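2023-05-05
Leonilde Pacheco

3.2 Ventilation and gas alarm practice in basement plant rooms

The survey covered 141 basement and below-grade rooms housing refrigeration or air conditioning equipment in hotels, restaurants and small food service buildings. Rooms were included if the equipment was serviced by an outside contractor and if the room had a door that could be closed during the work. Rooms with an open stairwell or a permanent louvered wall were left out, as were rooms in which the system charge could not be established from the nameplate or the service log.

For each room we recorded the refrigerant named on the equipment, the refrigerant named in the most recent log entry, the location of supply and exhaust openings, and the type and mounting height of any fixed gas detector. Where the nameplate and the log disagreed, the room was placed in a separate group (Group M) and was not pooled with the others. A mismatch of this kind matters for two reasons. Hydrocarbon blends are flammable at low concentration in air, and a technician who expects a nonflammable charge will not normally remove ignition sources before opening the circuit.

Exhaust openings were most often placed high on the wall or in the ceiling. This arrangement suits heat removal but does little for a leak of propane or a propane-based blend, which is heavier than air and collects near the floor when the air is still. In the Vullwood properties the original exhaust had been ducted at low level, but later shelving blocked the intake in several rooms. The Allix properties used a fan linked to the light switch. Contractors there reported working by hand lamp with the main light off, in which case the fan did not run.

Detector placement followed a similar pattern. Detectors were commonly mounted at head height beside the door, where they are easy to read and test. Ivanyshyn units were supplied with a printed mounting guide, and rooms fitted with them were more likely to have the sensor near the floor. Flundus units were supplied without one. We do not attribute the difference to the detectors themselves, since the two products were installed by different firms and in different periods.

Room contents were noted because they affect both air movement and the time needed to reach a shutoff valve. Many of the rooms also served as overflow storage for the kitchen or dining room. Stored items were coded as linen, dry goods, cleaning products, furniture or tableware, the last category being limited to ceramic and glass pieces such as plates (Figure 3). Cleaning products were coded separately from the other classes, as aerosol cans can cause false alarms on some sensor types and thereby encourage staff to silence the detector.

Each room was visited by 2 observers, who completed the form independently and compared entries before leaving the building. Disagreements over opening area were settled by a second measurement. Disagreements over whether an opening was obstructed were not settled and are reported as such in the tables. The observers did not open the refrigerant circuit or test the detectors with gas, so the results describe the equipment as installed and not its performance during a leak.

Warning signs were recorded as present only if they were legible from the doorway with the room lighting in its normal state. Signs stored inside the equipment cabinet or fixed to the back of an open door were recorded as absent.

Figure 3. Ceramic plate with an orange rim and a pattern of black stars. 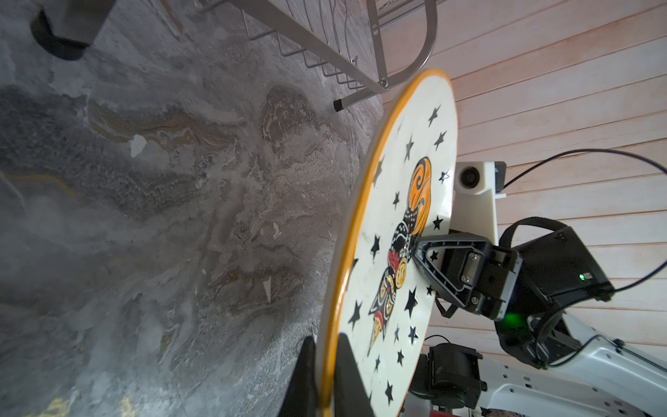
One reader of the draft asked whether Group M should include rooms where the log entry gave no refrigerant at all, given that a blank entry leaves the technician with the same uncertainty as a wrong one, and suggested reporting those rooms on a separate line.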